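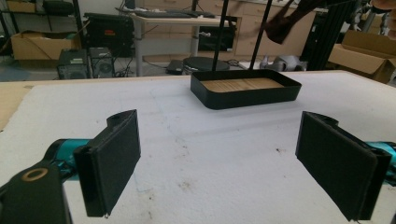
**Call for participants: evening reading and memory study, Sullum Adult Learning Center**

The Sullum Adult Learning Center invites adults who read for pleasure, for work or for study to take part in a study of how people remember long texts read in short sittings. The study is open to residents of Sullum and the neighboring towns, and no background in research or teaching is required. Applications are accepted from Tuesday, August 24, 2021, until all places have been filled.

## Purpose of the study

Many of our adult students read in the evening, often for less than half an hour at a time. Course materials are generally written as though a chapter will be read from beginning to end without a break. The study will compare two ways of dividing a book-length text and will look at what readers recall after one week and again after four weeks.

The text is a travel account in plain English. It has not been published, and participants are asked not to share it with others before the study closes. The findings will be used in planning the Center's evening courses. A short report will be sent to every participant who asks for one.

## Who may apply

Applicants must:

- be 18 years of age or older;
- read English comfortably (it need not be a first language);
- be able to attend three sessions in person at the Center;
- have access to a telephone for two follow-up calls.

Readers who use glasses, large print or a magnifier are welcome. The text is available in large print on request. Persons who took part in the July pilot are not eligible, as they have already seen the opening chapters. Employees of the Center and members of their households may not apply.

The study has places for 80 participants. Applicants who meet the requirements but cannot be offered a place will be put on a waiting list, and their details will be deleted when the study closes.

## What participation involves

Each participant attends an opening session of 90 minutes, during which the reading schedule is explained and a short vocabulary exercise is completed. The exercise is not a test of ability and no score is given out.

The text is 162 pages long and is read at home over four weeks. Participants keep a simple log of when they started and stopped reading. Days on which no reading was done should be entered as such. The second session, held one week after the reading period ends, consists of a conversation about the text with a member of the study staff. The third session follows three weeks later and takes the same form. The two telephone calls are made during the reading period and last no more than ten minutes each.

Conversations are recorded in sound only. Recordings are kept under a number and not under the participant's name.

## Payment and expenses

Participants receive $80 on completing the third session. Those who withdraw earlier are paid for the sessions they have attended. Bus fares within the county are refunded on presentation of a ticket, and parking behind the Brunar Street entrance is free after 5 p.m.

Childcare cannot be provided. Participants who need to bring an older child may do so – the ground-floor lounge will be open during all sessions – provided that the Center is told in advance.

## Withdrawal and privacy

Taking part is voluntary. A participant may withdraw at any time without giving a reason, and may ask that the recordings and reading log be destroyed. Such requests should be made in writing before the report is completed. Participation has no bearing on admission to the Center's courses or on fees.

## How to apply

Application forms are available at the front desk and will be mailed on request. Completed forms should be returned to Gudrun Kvam, Study Coordinator, Room 8, Sullum Adult Learning Center. Please state which evenings are suitable and whether large print is needed.

Questions about the content of the study may be addressed to Helge Ekström, Head of Reading Programs. Questions about payment should be directed to Virgil Filip in the business office.

Applicants will receive a written reply within two weeks. Forms received without a signature will be returned.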